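Engelbrecht Bench Forum > Small lab equipment > Stands, racks and storage

Topic: Pipette stand in the middle of the bench or at the side?

tealcap
Posted 14th September

Hello to all. I have a question which is maybe too simple, but in our group we have discussed it for a long time and we do not agree.

We are setting up a small teaching bench. The students will do only transfers from vials into test tubes, with one pipette at a time. My colleague wants to lay the pipette on the table between the steps, on a folded paper towel, like she learned it. I want a stand. We have money for the stand, this is not the problem. The problem is where it should be.

If I put it at the side, the students with the other strong hand must reach over the rack. If I put it at the back in the middle, everybody reaches over the open tubes. The bench is 60 cm deep, so there is not very much space behind.

How do you do it? And do you use the round stands that turn, or the ones with a straight bar?

benchrat_north
Reply

Please do not lay it on the table. When the pipette is lying and there is still liquid in the tip, the liquid can run into the body. I have opened two pipettes in April which had dried salt on the piston, and both came from a course where they were always put down flat.

For the position I have no strong opinion. Ours is at the side, next to the tip box.

Okham_user
Reply

I use a round one from Okham. It turns easily, it takes several pipettes and it needs little space. But for students I would not take it. They turn it too fast and the long pipettes swing. For one pipette the straight bar is better in my opinion, because the handle always looks to the front and you don't have to search for it.

I would put it at the side also. Reaching over open tubes with your sleeve is a bad habit and you should not build the bench in such a way that people must learn it.

glasswarm
Reply

I want to disagree a little with the two posts before me.

At the side sounds logical, but then the hand makes a long way with a full tip, across the whole bench, each time you take the pipette to check something and bring it back. My drops always fell on this way. Since I moved the stand to the back in the middle, the pipette comes down directly where the work is. The tubes are in front, the stand behind, and I keep the caps on everything that I am not using at this moment. With closed caps the sleeve is not a question.

It is the gray stand with two legs and the blue bar across the top. I have it on a black table, and the pipette hangs on the bar. 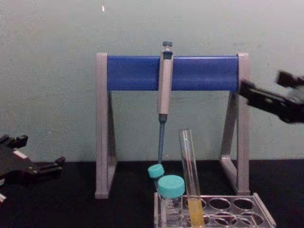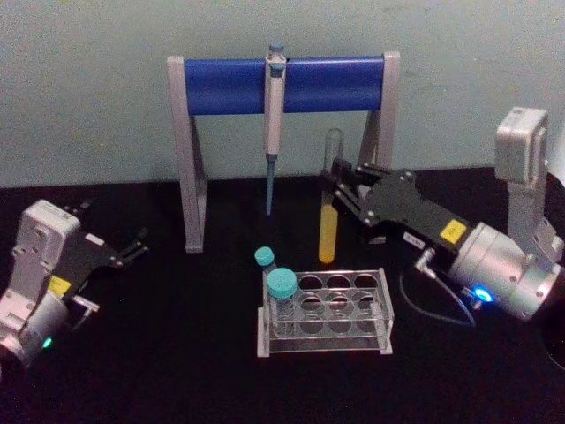
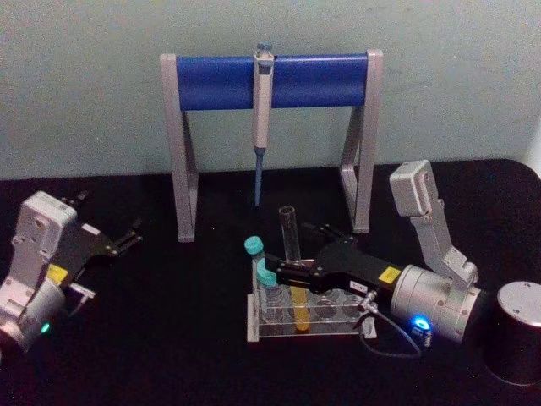
What I like with this type is that the space under the bar is free. I can push a vial a little under it when the rack is in the way, and the feet stand wide enough that it does not fall if I touch it with the elbow. I did touch it with the elbow, more than once.

One thing I would do differently: the pipette should be hung with the plunger away from the place where you put your tip waste. I had it near the waste first and I always bumped the button.

For the student with the other strong hand, the middle is the same for both. I think this alone is a good reason for you.

tealcap
Reply

Thank you, this is very useful. I did not think about the way with the full tip.

glasswarm, do you hang the pipette with the tip on it, or do you throw the tip away first?

glasswarm
Reply

Without the tip. First I eject it, then I hang the pipette. If I must make a short pause in the middle of a series, I sometimes leave a clean tip on it, but never a used one.

Okham_user
Reply

I still would not reach over tubes, caps or no caps. In a course nobody closes the caps, you know this as well as me. You say it in the first hour, and in the second hour you see open vials everywhere and the caps lying upside down between them.

But I admit that the way with the full tip is a good point. Maybe a compromise: the stand at the back, the rack moved to the left or to the right, so that the arm does not go over it.

benchrat_north
Reply

The compromise of Okham_user is how the Falorico benches are planned at our place. There is a strip of tape on the table for the rack, and the stand goes behind it and one hand wider to the right. The students put everything back on the tape, more or less.

About the rack: take a transparent one. With the transparent rack you see the level in the tube from the front and you don't have to lift it out. We had closed metal racks before, and everybody was lifting the tubes to look, and some of them came back into the wrong hole.

flollov_lab2
Reply

I read this with interest because we had the same talk. A small warning about the bars: please measure the hook of your pipette before ordering. We bought a stand from Flollov for three pipettes, and our older pipettes have a narrow hook that does not go over the bar. They hold, but they hang crooked, and when you press the bench they move. For the newer ones it was perfect.

Also, does your bench have a shelf above? The pipette has to be lifted up to come off the bar. With our shelf there was not enough height and you had to tilt the pipette up to 90 degrees to bring it out, so we were again at the problem with the liquid running into the body. We moved the shelf.

tealcap
Reply

There is a shelf, yes, but it is high. I will measure it tomorrow. And the hook too, good that you say it.

How do you clean the bar? My colleague says that a stand is one more thing which becomes dirty, and a new paper towel is always clean. I must say that I had no good answer.

benchrat_north
Reply

Wipe it with the same cloth and the same alcohol as the bench, at the end. It takes a few seconds. Don't forget the feet, the liquid goes under them and stays there, and on a dark table you find it only when you lift the stand and there is a white ring.

Her paper towel is clean on the top side, but what is under it? With us the towel was often used first to dry a small puddle and then the pipette was put on it.

glasswarm
Reply

Yes, the feet. I had this white ring too.

On a black table I must be more careful with clear liquids in general, because the small drops are easy to miss if the light comes from the front. Colored or milky samples are no problem, you see them at once. If I had to choose the table again I would maybe take a light gray one, but for reading the lines on a clear vial the dark table is comfortable, so I am not sure.

Okham_user
Reply

For reading the lines I hold a piece of white card behind the vial. Works on every table.

tealcap, if your colleague is not convinced, let her try both for one afternoon. Let her have the towel on one bench and the stand on the other. In my experience people change their opinion faster with their own hands than from a forum.

tealcap
Reply

I did the measuring now. The shelf is high enough, the pipette can be lifted straight up. The hook is wide, so I think it will go over a thick bar, but I will ask the shop for the diameter before I order.

I will take the straight stand and put it at the back, with the rack moved to the left and tape on the table as benchrat_north described. My colleague agrees to try it, but she keeps her paper towels on the bench "for the case." This is fine for me.

If somebody knows a tape which survives the alcohol, please write it here. The one we have becomes loose at the corners after some days.

flollov_lab2
Reply

We gave up with tape and used a paint marker. It also goes away with time, but slower, and you can draw it again.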